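Flunel Gripper Recall and Slow-Close Fault: Frequently Asked Questions

Last updated in September. These questions come from the sites running Flunel grippers on Wurkum two-arm benches. If yours isn't covered, write to the Fimance service desk and include your bench number.

What went wrong?

A number of Flunel grippers lose position feedback while they are closing. The fingers keep moving after they should have stopped, and the controller reports a normal grip. On soft objects this means a crushed object. On hard objects the motor pulls high current until it overheats or the overload trip opens. We have been calling it the slow-close fault, although the fingers don't always close slowly. The name stuck from the first ticket.

How many units are affected?

We inspected 66 grippers. The fault showed up on 17 of them. All 17 came from the second production batch, which has a serial number ending in the letter C. Grippers from the first batch use a different connector and have not shown the fault.

What causes it?

The signal wire between the gripper and the wrist was cut too short in the second batch. When the wrist turns close to its limit, the wire pulls on the connector and one pin backs out a little. The contact then opens and closes with movement. A gripper can pass a bench test with the wrist held straight and fail an hour later in normal use.

Was anybody hurt?

One operator at the Cui site got a pinched finger while clearing a jam. The gripper was reporting that it was open and idle when it closed. The injury was minor and needed no treatment beyond first aid, but we are treating it as a safety matter and not as a nuisance fault. Please do the same.

Can I keep using my bench?

If both grippers are from the first batch, yes. If either one has a serial number ending in C, stop that arm and lock it out until the wire has been replaced. You may run the other arm by itself. Set the stopped arm to parked in the Wurkum panel, or the collision check will refuse to start.

How do I lock out one arm?

Press the stop button, turn the arm's supply switch to off, and hang your tag on it. Wait 5 minutes before touching the fingers. The drive holds a charge, and the status light goes out well before the charge is gone. Do not rely on the software stop alone. The incident at Cui happened with the software stop active.

What are the warning signs?

Look for any of the following in the grip log:

Finger position repeats the same value for three or more readings while the motor is running
Grip reported as complete with a force reading of zero
Position jumps when the wrist rotates and the fingers are still

You may also hear a short buzz at the end of a close. Some sites reported it and some didn't, so a quiet gripper is not proof of a good one.

Does the emergency stop still work?

Yes. The emergency stop cuts motor power and does not depend on the feedback signal. We tested it on all 17 faulty units and it worked each time. One thing to know – after an emergency stop the fingers stay where they are. If something is caught between them, use the manual release on the side of the housing.

How do I test a gripper after the repair?

Use a light object that will show damage. We went through a lot of things before settling on this, including foam blocks, which spring back and hide the problem.

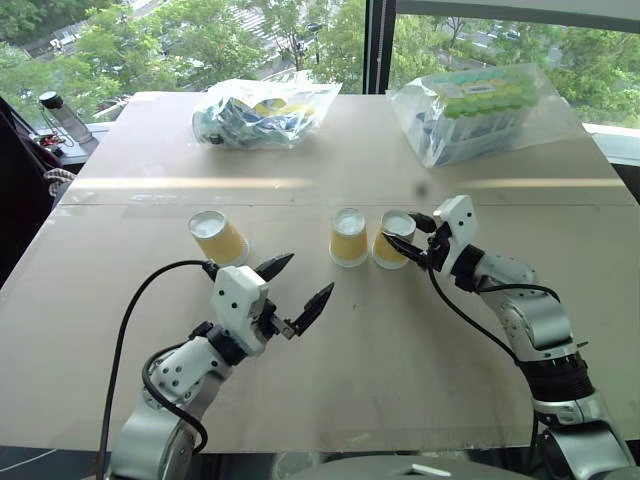 The acceptance test uses paper cups placed upside down on the table, and it goes through the full range of wrist angles with the feedback log running. Do one arm at a time. Only the arm under test should be holding a cup, as the right arm is here, while the fingers of the other arm stay open. Repeat the grip at each angle listed in the test sheet. Any dent that doesn't match the force setting is a fail, even if the log looks clean. Use a fresh cup for each grip – an old dent makes the result useless.

What if a cup tips over during the test?

A tipped cup is not a fail. It usually means the approach height is off or a finger brushed the rim. Correct the height, stand the cup back up and repeat that angle.

Can I replace the wire myself?

Only if you have done the Fimance wrist course. Otherwise send the gripper in. The new wire is longer and has a clip at the wrist end, and the clip must be fitted. We had 3 units come back because it was left in the bag.

How long does a return take?

Allow two weeks. Shipping both ways is covered for serial numbers ending in C. Take the fingers off before you pack the gripper and keep them at your site, as they are not part of the repair.

Do I need to update the software too?

Yes. The new version stops the motor if position readings freeze during a close. It is a second line of protection and does not replace the wire repair. Install it on every bench, including those with first-batch grippers.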